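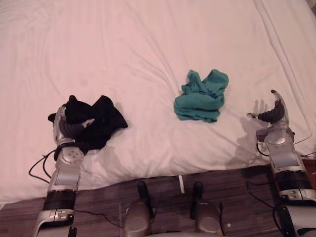
The price on the quote is the easy part

Most hotel and laundry managers who go shopping for a two-armed robot start with the arms. They get three quotes, put them side by side, and pick the one in the middle. Then the bills that were never on the quote begin to arrive.

Rarunen, a linen service in Dovbridge that looks after 17 small hotels and a nursing home, spent most of last winter working out whether a robot could take over part of its sorting and folding. The company has not signed for a full system yet. Its planning file is more useful than most sales brochures, and it shared parts of it for this article.

The first line in the file is hands. A simple two-jaw gripper is cheap and hard to break, and for boxes it is the right choice. Cloth is a different matter. A dropped towel has no fixed shape, and the edge you want may be under the rest of it. Multi-fingered hands give more ways to get hold of a fold, but each has many small joints, and joints wear. Rarunen's rule is to budget for a spare hand from day one and to ask every supplier how long a repair takes, door to door. One supplier said 3 weeks. Another would not put a figure in writing and was dropped from the list.

The second line is cables. Arms that move over a bed or a table need slack, and slack catches on things. Buyers should ask whether the cables can be changed on site and by whom. At Rarunen the answer affected the floor plan too. The work area had to be made wider so that nobody would walk across a cable run with a cart.

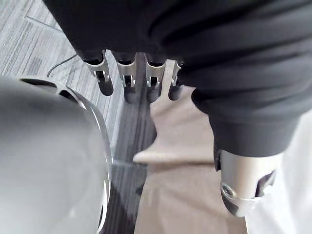

Color is another item that belongs in the budget, odd as it sounds. Dark fabric on a pale sheet is easy for a vision system to find, though its folds can be hard to tell apart. White on white is harder again, and white is most of what a hotel sends out. Any trial should use the buyer's own linen, in the mix that comes through the door in a normal week. Rarunen packed 57 pieces for its supplier trials, stained ones included, and sent the same set to each supplier.

Then there is staff time. Somebody has to teach the machine, watch it, and restart it when it stops. The company set aside 500 hours for the first year and charged them to the project at full wage cost. That one entry changed the payback date more than any discount it was offered.

Barrera, the dealer that came closest to winning the order, offers a lease with service included. Rirkeck sells outright at a lower total, with repairs billed by the visit. Over five years the two came out close. The lease looked better if the hands needed replacing more than once, and Rarunen assumed they would.

Floor space, power and insurance made up the rest of the sheet. The insurer wanted a written plan for keeping people out of reach of the arms while they move, and a marked area on the floor. Both were cheap, but the paperwork took longer than the wiring.

Rarunen plans to lease one station in November and keep its folding tables where they are. The second station is in the budget for the following year, with no supplier's name next to it.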